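Kitchen Corner: Cloth First, Broom Later
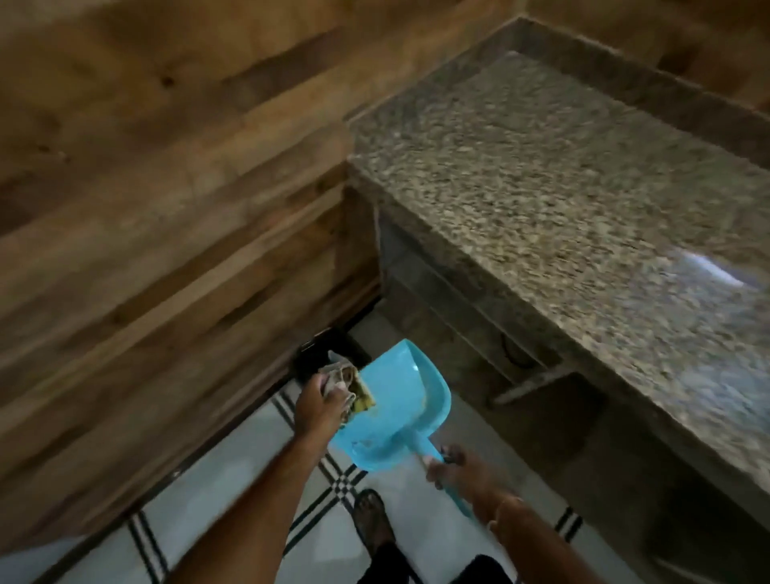
Dustpan and cloth at work in the corner by the counter.

The kitchen at Clamirholm opens again in November, and the floor needs to be kept up between the weekly washes. Most of it is easy. The corner where the wood paneling meets the counter base is the part that gets missed, and a broom is too wide to get into it.

Use a dry cloth and the dustpan for that spot. Set the lip of the pan flat on the tile, hold it steady by the handle, and push the dirt in with the cloth. Leaves and paper scraps come up this way without much trouble. Do the joint along the bottom of the boards next, working toward yourself.

Please look under the counter as well. The open space there collects bits that roll in from the floor, and the ledge is easy to forget. Anything that drops near the round fitting should be picked out by hand.

Wian Engelbrecht has put 2 new packs of cloths in the Mnguni cupboard. Used ones go in the wash bag on the back of the door. They are washed at 90 degrees with the dish towels, so don't put sponges in with them.

The granite gets wiped last, with warm water and a drop of dish soap. Save the stone cleaner for the end of the month.

The kitchen closes at 7 in the evening. If you are the last one out, empty the dustpan into the outside bin and leave it where the next person can find it.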